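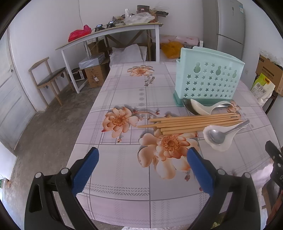
Figure 4. The utensil task seen from the Gistow hand-held gripper. Chopsticks, steel spoons and ceramic spoons lie on the table with the holder upright and empty.

5. Gripper Comparison on Thin Utensils

5.1 Setup

The previous section used blocks, cups and a sponge, and every gripper we own did well on them. Results of that kind are pleasant to report and of little help in choosing hardware. We therefore moved to objects that are thin, long, slippery or curved, and that most households already keep together in one container. The task is to pick up each utensil from the tabletop and place it in a perforated plastic holder. A person completes it without putting down their phone.

We compare two finger sets. The Gistow fingers are driven by a pivoting linkage and carry blue ridged pads on their inner faces (Figure 4). The Drirkora fingers run on a parallel rail and carry smooth pads of the same width. Both were mounted first on a hand-held body for collecting demonstrations and later on the same Stekmont arm for policy rollouts. The camera stays in the same place relative to the fingertips in both cases, to within what we could measure with calipers and patience.

Demonstrations were collected in ordinary rooms with whatever tablecloth the table was already wearing. We had planned to standardize the cloths. Early tests on a plain gray mat gave such flattering numbers that we dropped the plan and kept the flowers. A printed cloth matters more than we expected: the Gowda controller estimates contact partly from image motion near the fingertips, and a plaid grid under a pale chopstick gives it plenty of lines to be interested in, few of which can be picked up.

After filtering we kept 557 demonstrations, of which 273 used the Gistow fingers and the rest the Drirkora fingers. Filtering removed episodes in which tracking was lost, the operator's sleeve covered the lens, or the operator gave up and used the other hand. One policy was trained per finger set, each for 3000 steps from the same starting weights. We ran 50 rollouts per finger set per condition, and a rollout counted as a success only if the utensil ended up inside the holder and the holder ended up standing.

That last clause was added after the first afternoon.

5.2 Single utensils

With one utensil on the cloth, the two finger sets differ less than their prices do. Steel spoons were easy for both. The handle is narrow and stiff, and both policies learned to close near its middle and let the bowl swing. Ceramic soup spoons were harder for the Drirkora fingers, whose smooth pads tended to squeeze the short, thick handle out forward like a bar of soap. The ridged pads held it in all but six rollouts. We should add that they held it at a range of angles, some of which made the placement step a matter of luck.

A single chopstick is the case where we expected the ridges to help most, and they did help, although in a way that makes the result awkward to summarize. When a chopstick lies across the ridges, it settles and stays. When it lies along them, it drops into the space between two ridges and becomes very secure indeed, at an orientation chosen by the pad. The policy then arrives above the holder with a firm grip on something pointing the wrong way. Smooth pads let the stick rotate under its own weight until it hangs down, and a hanging chopstick is what the holder wants. The Drirkora policy had clearly come to rely on this. We did not teach it to, and would have been proud if we had.

Approach height was the other source of error. The fingers must come within a few millimeters of the table, and a cloth is not flat. The Gistow linkage moves its tips along a shallow arc as it closes, so a gripper at the correct height when open is slightly off when shut. On the hand-held body the operator corrects for this without noticing. On the Stekmont arm nobody corrects for it unless the controller does, and the default Gowda settings assume a straight closing path. With those settings the Gistow fingers pinched the cloth often enough that one of us began scoring the folds. Adding the arc to the controller's tool model took one line and solved most of the problem. Finding out that it was needed took most of January.

5.3 Grouped utensils

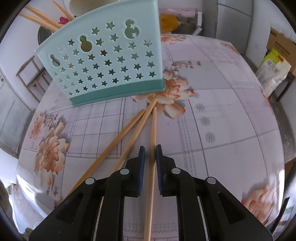
Figure 5. Chopsticks crossing near a holder that lies on its side. One chopstick passes between the two fingers. Same hand-held gripper and cloth as in Figure 4.

The grouped condition places several utensils close enough together that a gripper cannot close on one without some opinion about its neighbors. We used two starting layouts. In the aligned layout, the chopsticks lie side by side as a bundle, with spoons nearby and the holder upright. In the crossed layout, they overlap at shallow angles and the holder is on its side, so that it has to be set upright before anything can be placed in it.

The aligned layout punished the parallel rail. Its fingers are thick at the tip, and lowering them beside a bundle usually meant landing on part of it. The policy's answer was to grasp whatever came, commonly two or three chopsticks at once. Our success rule says nothing about how many utensils may be carried together, and we argued for some time over whether this was cheating. We decided that a person clearing a table does the same and counted these as successes. Readers who disagree will find the stricter scores in the appendix, where the two finger sets come out nearly even.

The crossed layout is where the ridged pads earned their keep. When the target chopstick runs lengthwise between the fingers, as in Figure 5, closing is simple and lifting is the hard part: the stick may be lying beneath another one, and raising it turns the whole pile into a lever. The Gistow fingers kept hold through this in most rollouts. The Drirkora fingers let the stick pivot, the same habit that served them so well in Section 5.2, and the pile took advantage of it.

Righting the holder was a problem for both. Its panel is curved and full of small star-shaped holes, plus three larger gourd-shaped ones, and the visual policy found these cutouts attractive in a way that had nothing to do with grasping. In early rollouts the arm would descend toward a gourd and hover there. Masking the panel during training cured the hovering and also cured the policy of noticing the holder when it was partly hidden. We settled on masking half of the demonstrations, a choice supported by one experiment and by our wish to be finished.

Once a fingertip was hooked over the rim, the ridged pads were again the better of the two, because the edge of the plastic caught in them. The same catching made release unreliable. In nine rollouts the holder was set upright with care, the fingers opened, the arm withdrew, and the holder came along. A short sideways wiggle before withdrawal, hand-coded in the Gowda controller, removed all but one of these failures. It is not elegant and we have left it in.

5.4 What we would mount again

For thin utensils in clutter we would use the ridged fingers with the corrected tool model. For single chopsticks we would use the smooth ones and let gravity do the orienting. A pad that is ridged near the tip and smooth farther back might serve both cases, and a first version has been cut by hand from spare material. It has so far been tested on one spoon.

Two limits apply to everything in this section. The operators who collected the demonstrations had more practice with the Gistow body, which is lighter and therefore the one people picked up first. Also, all rollouts started with the arm already above the table, so we can say nothing here about reaching past a chair.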